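### 4.3 Mixed-Item Clearing, Handover to Station Staff

Applies to Wulitz sorting cells at the Tonetdale site. Read 4.1 (Guarding) before starting.

Since the cell took over first-pass clearing, station staff no longer lift every item. They set grip limits, clear rejects and decide what the cell may not touch.

1. Log in at the panel with your own badge. Shared badges are blocked.
2. Select **Clear > Mixed**. Confirm that the program number is 741.
3. Set grip force to level 7 for clear plastic bottles. Use the lowest level for blister packs and tubes.
4. Press **Teach** and close the fingers on the item at mid-body. Both pads must touch before you store the position.
5. Lift the item clear of its neighbors. Hold until the lamp turns green.
6. Press **Store**. Repeat for each item type on the shift list.

> **CAUTION:** Keep hands outside the yellow line while the lamp is amber.

> **NOTE:** Cups and mugs are excluded from automatic clearing. Move them by hand to the side shelf.

A bottle held between the pads, with other goods still on the table:

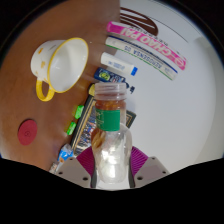

Halina Kołodziej asked that the reject count be taken off the wall display, as people on the late shift were reading it as a score for themselves when it measures the cell. The display now shows cell status only. Counts remain in the panel log.

7. At the end of the shift, open **Log > Rejects** and enter a cause for each line. Leave the field blank if the cause is unknown.
8. Set the key switch to **Manual** and sign the handover sheet.

If fault code 71 appears during step 5, open the fingers from the panel and restart at step 4.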